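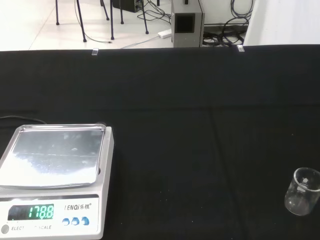
Slavica Radulović and Vlasta Papadopoulos
Chapter 7

Setting up a bench for automated weighing

A robot that handles laboratory glassware is only as reliable as the bench it works on. In this chapter we look at the rules for preparing that bench before the arm is switched on, and at the records that should be kept once it is running.

Start with the surface. A matt black cloth cuts down reflections from the table, but a loose cloth can be dragged out of place by a moving gripper. Clip it to the table edge, and check the clips at the start of each shift. Creases matter more than they seem to, as a small beaker can lean on one.

The scale comes next. Steel pans throw back glare, and a camera may read a bright patch as an object. Place the scale where its display faces the camera, and route the power cord away from the arm's path. A reading such as 178.8 should be logged exactly as displayed. Rounding it to 179 at this stage hides information that the later steps need – see the section on drift.

Cables on the floor are a separate matter. Site rules differ. At the Masbridge laboratory, where we gathered much of the material for this chapter, walkways are checked every August and cables crossing them must be covered.

By the end of the chapter you should be able to:

write a bench layout sheet
carry out a 20-point check before start-up
decide when a weighing must be repeated

The terms used are listed at the back of the book.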